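2018-06-05

Up way too early again, and this time I can't blame the birds. I've been lying there since before it got light doing train connections in my head. Skasar to Baltberg, change, then the slow one along the coast to Plondora, which only runs 2 times a day and leaves 11 minutes after the other one gets in. Eleven! With my knee and that big green suitcase! I finally gave up, made coffee and wrote the whole thing out on the back of the gas bill, and of course it looked perfectly doable on paper.

Gwion Prosser called while I was still in my robe. He says the cottage is ours for nine nights if we want it, same price as in April, and the landlady has fixed the shower (she says that every year). I said yes before asking Samuel, who was out in the yard with the hose. He just shrugged and wanted to know if there'd be a decent bakery, so I took that as a yes.

Then I spent the rest of the morning on packing lists. I'm trying to get by with one pair of shoes plus sandals this time – last trip I hauled 15 pounds of stuff I never touched, including a hair dryer and a hardback about the Vikings. Raincoat, yes. Swimsuit, yes, even though the water up there makes my teeth hurt. Cards and the cribbage board. Something for sunburn.

Lunch was leftover potato salad, standing up. I called my sister after and she's jealous, which was nice, and she'll come by for the tomatoes and the mail. I need to show her the trick with the back door key – you have to lift the handle and lean on it a bit.

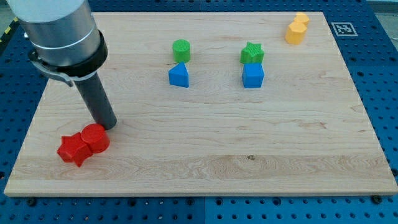 Still no answer from the railroad about seat reservations. I'll try them again tomorrow after breakfast, and if I get the hold music one more time I'm going down to the station in person. Need stamps anyway.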